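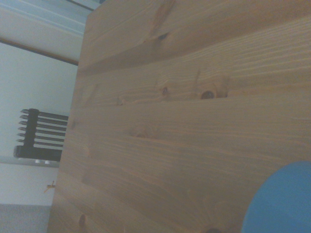 Oiling a pine table - the short version

Did ours over two evenings in August. Writing it down before I forget again. Works for most bare pine, benches and shelves too. Not for anything with old varnish on it, that's a different job.

What you need
Hardwax oil, small tin. We used Sumow clear matte, 89 dollars, lasted the table and a bench.
Sandpaper, 120 and 180 grit.
Lint-free rags. Old t-shirts are fine.
Gloves. Vacuum with a brush head.

Step 1. Clean it. Warm water, tiny bit of dish soap, wring the cloth right out. Leave overnight. Grease spots get a wipe of metho, window open.

Step 2. Sand. 120 first, then 180, always along the grain. Go easy near knots - they're harder than the wood around them and you'll dish the soft bits if you lean on it. Don't skip the edges. Vacuum, then a barely damp rag, then wait till it's properly dry. 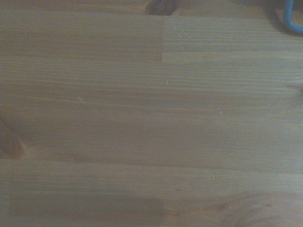
Step 3. First coat. Stir the tin, dont shake it. Thin as you can manage, small patches, rub it in along the grain. Leave 20 minutes then wipe off everything that hasn't soaked in. Everything. Any left on top goes sticky and you'll be scraping it off for a week.

Step 4. Wait overnight. Light rub with used 180, wipe the dust, second coat same as the first. Pine drinks a lot on the end grain so give the ends a bit extra.

Step 5. Rags. Lay them flat outside to dry, or soak them in a bucket of water. Never scrunch them up in the bin, they can heat up and catch fire on thier own.
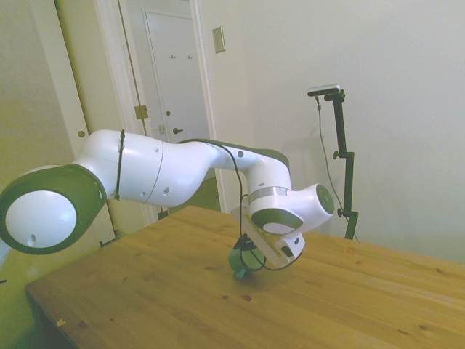 Can I use olive oil from the kitchen?
Better not. It never really hardens, so the top stays greasy and can start to smell. Buy a small tin of the proper stuff.

Afterwards
No hot mugs for a week or so. Coasters. Wipe spills quickly. Top up the colour and sheen once a year, one thin coat, no need to sand the whole thing again. Test patch underneath first if you change brands.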